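4.2 Edition attribution from listing text

The Brikstead catalogue assigns every plush character an edition code made up of the character name, the size class and the retailer for which it was made. Sellers seldom quote the code. Attribution therefore has to rely on what they write about fur colour, eye colour, stitching and tags, and on whichever of these separates one edition from another.

We took 2,749 listings from the Flevgate resale archive and removed duplicates, mixed lots and listings with no free text. Of the remainder, 685 named a character with more than one catalogued edition. These form the test set. Two annotators coded each listing separately, using the colour terms in the Susach word list and adding none of their own. Where the annotators differed, the listing was coded again after a gap of 2 weeks and the second coding was kept.

Eye colour was the most useful single attribute. It is mentioned early in most listings, it is named in plain words, and in the catalogue it varies between retailer editions more often than fur colour does. Nose and mouth stitching came next, although sellers tend to merge the two -- "pink face" may refer to either. Swing tags gave a firm answer when transcribed in full, but a listing that says only "with tags" carries no information about the edition. Sewn-in labels were mentioned less often than swing tags and were more often copied out correctly.

Purple and lilac were the main source of disagreement. The Susach list treats them as separate terms, whereas the Antoniadis price guide, which many sellers appear to copy, uses purple for both. We merged the two terms for fur and kept them apart for eyes. A random draw of 200 listings was then recoded under the merged scheme to check that no edition had become impossible to separate. One pair had, and it is reported as a joint edition in the tables that follow. Figure 3 is referred to again in Section 5.
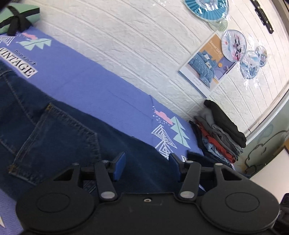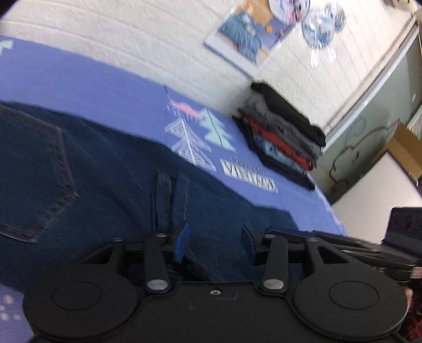
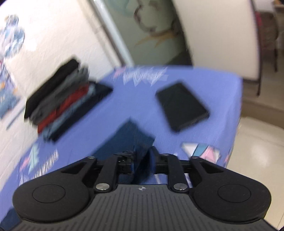
Figure 3. Black hand-held gripper, three views. In the last, a folded dark navy garment is between the fingers.

One reader of the draft objected that the merger should have been applied to eyes as well, as sellers who follow the price guide will write purple for a lilac eye just as readily as for lilac fur, and asked for the eye results to be given under both schemes. They are set out side by side in Appendix B.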